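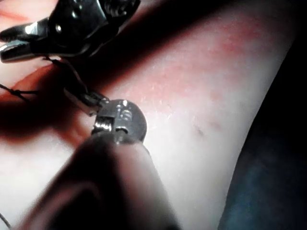
I finally rewrote our house rules for suturing runs, and wow, the old sheet was a mess (two pages, half of it about a gripper we don't even own anymore!). The new one fits on a single side.

Rule one: check the thread before the arm moves, every time, even if you checked it a minute ago. Rule two: no hands near the pad while the arm is live. I know, I know, you just want to nudge the clamp over a tiny bit. Hit stop first. And log every pause, even the boring ones. We've done more than 605 runs at Otska and our October notes are full of gaps where somebody thought "eh, that didn't count."

I'm still stuck on how often to swap the pads. The Relta folks do it every 11 runs, I've been going by feel, and I'd love to hear what you do!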